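Plosex has supplied reusable food tubs to canteen kitchens for six years, and its packaging engineer, who asked to be quoted by job title only, spends most of the working day on lids. We spoke at the firm's Horobets depot in September.

"People blame the seal," the engineer says. "Usually the rim has moved. Polypropylene relaxes if you stack it warm, and a rim that is 2 mm out of round will leak at the corners whatever lid you put on it."

The depot's rule is that tubs cool upside down on racks before anyone nests them. Kitchens are asked to do the same, with mixed results. 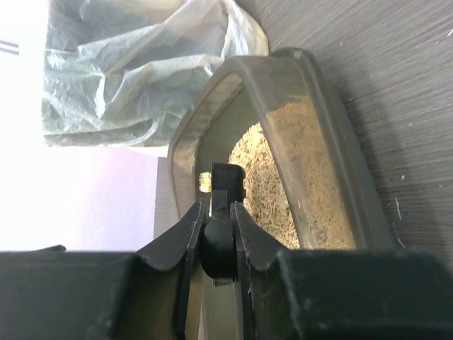
Each tub is rated for 300 wash cycles. I asked how that number was reached.

"We wash them until they fail, then we take a good margin off. Detergent strength matters more than temperature. A kitchen that overdoses will see clouding early, and clouding tells you the surface is going."

Returns are logged in Andance, a stock program the engineer describes as "adequate". Tubs with knife marks are withdrawn, as are any that smell of curry after a second wash. Stusuvero, which takes the withdrawn stock, regrinds it for crates. None goes back into food use.
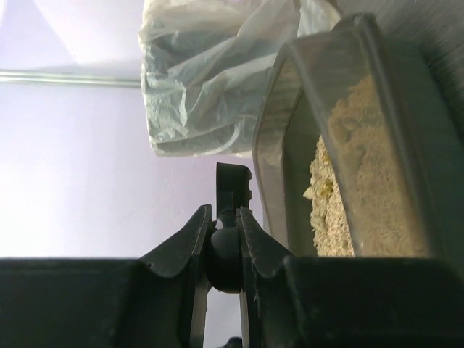
Tub at the Horobets depot.

Would a thicker wall help? "It would add weight, and the van is already full by volume. I would sooner change the corner radius. The drawings are done. We are waiting for a price on the tool."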